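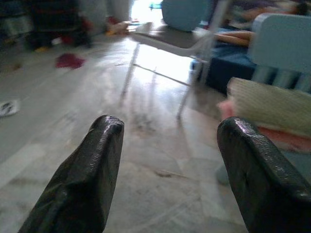 Filed under: Gear & Instruments / Loopers

The Dravotari gets its second firmware, and most of the complaints are dealt with

Moreira has released version 2 of the firmware for the Dravotari, the four-track looper it has been selling since June. The update is free and went out to owners on Mon 1 January. We have had it on our unit since then and have used it in rehearsals, in one short live set and for a fair amount of recording at home.

For readers who missed the first review, the Dravotari is a tabletop looper with four tracks, a fader for each, and a strip along the front that you slide a finger along to slow a loop down or speed it up. It takes two mono inputs or one stereo pair. It runs from the mains or from a battery pack that clips underneath. Moreira made 2000 of them in the first batch and they sold out before most shops had one on display, so a lot of people bought it from the demo videos alone. Some of those people were disappointed, and the reasons were fairly consistent.

The main one was timing. In the first version the loop length was set by the moment you pressed the button a second time, with no correction at all. If you pressed late, the loop was late, and everything you laid on top drifted against any drum machine you had plugged in. There was a clock input on the back but it only controlled the delay effect. Players who work on their own without a clock didn't mind. Anybody who wanted to use it alongside other equipment had a hard time.

Version 2 lets the clock input set the loop length. You choose a number of beats, or leave it on auto, and the looper rounds to the nearest bar when you close the loop. Auto works well at medium tempos. At slow tempos it sometimes guesses a bar too many if you hesitate, and you have to undo and go again. We ended up setting the number of beats by hand for anything slow. With the clock running from a drum machine we left four loops going for 44 minutes and they were still lined up when we came back to them.

Undo is also new. Before, a bad overdub meant clearing the track. Now a short press of the clear button takes off the last layer and a second short press puts it back. A long press still wipes the whole track, and the line between short and long is a bit too fine for comfort. In the live set we lost a bass part this way. There is a setting to make the long press longer, on the third page of the menu under Panel, and we would suggest changing it before you do anything else.

The faders have been given a different response. They used to do almost nothing for the first half of their travel and then come up very quickly, so fading a loop in gently was close to impossible. They are now even from bottom to top. If you had got used to the old curve you can switch it back, and each fader can be set separately. We left one on the old curve for percussion, where a sudden entrance is quite useful.

Saving has been improved less than we hoped. The first firmware kept a single session in memory and lost it if the battery went flat. The new one stores sessions on the card, and you can name them, one character at a time with the encoder. Loading a session stops all sound for a couple of seconds, so you can't move from one piece to the next without a gap unless something else is playing. Moreira says in the release notes that this is a limit of the card reader and won't change. For a concert you will want to keep another instrument going in between, or accept the silence.

There are more effects than before, 87 presets in all, although many of them are variations on the same few delays and reverbs. The one we kept returning to is called Skenora. It takes the last few seconds of a loop, cuts them into short pieces and plays them back in a shuffled order, with the front strip controlling how long the pieces are. On a held organ chord it gives a slow flicker. On speech it turns everything into loose syllables, and on a plucked guitar it can sound like somebody else playing in the next room. It uses a lot of the processor, and with Skenora on two tracks at once the display becomes slow to respond, but we heard no clicks or dropouts in the audio.

The strip itself feels the same. It is the most enjoyable part of the instrument and the least precise. You can now limit it to set steps, so that a loop jumps to half speed or double speed and stays there when you lift your finger. That makes it usable in tune with other players. In free mode it still returns to normal speed with a slight wobble at the end, which some people like and which can't be turned off.

Noise has not changed, and could not have been changed by software. The inputs are fine with line level sources. With a passive guitar pickup plugged straight in there is a noticeable hiss once you have built up a few layers, and you would do better to put a preamp or a buffered pedal in front. The headphone output is quiet. It was enough for us in a small room but not next to an acoustic drum kit.

Battery life is a little shorter with the new version. We got around four hours with the display on its middle setting, against slightly more before. Turning off the display after a minute of no use, another new setting, wins most of that back.

Installing the update took us two attempts. You copy the file to the card, hold the two outer track buttons and switch on. The first time the unit started normally and ignored the file. The card had been formatted on a computer, and the looper only looks for updates on cards it has formatted itself. This is mentioned in the notes but a long way down. Format the card in the Dravotari, copy the file across afterwards and it goes through in a few minutes. Any recordings on the card will be lost when you format it, so move them off first. Use mains power for the update, as it will refuse to start on battery.

Owners of the early units should check the label underneath before they begin. Those with a serial number starting with A need a small intermediate update, available from the same page. The others can go straight to version 2.

Should you buy one now? The price has stayed as it was and a second batch is on the way to shops. If you play alone and like loops that wander, the first version already did what you wanted and the new one adds undo. If you play with a drum machine or with other people, it is now a reasonable choice, which we couldn't say last summer. Those who need to change songs without stopping should look elsewhere, or use a laptop.

The shop at Vomunstead has a unit out on the counter with headphones and a small keyboard attached, and it is running the new firmware. You can bring your own instrument, but bring a quarter-inch lead as well. The practice room at the back can be booked by the hour if you want to hear it through speakers. Ring first on Saturdays.

We are putting together a page of readers' settings for the Skenora effect. If you have found something good, send us the preset file and a line or two about what you were playing into it, and say whether you were on free or stepped mode. Recordings are welcome too, but please keep them short.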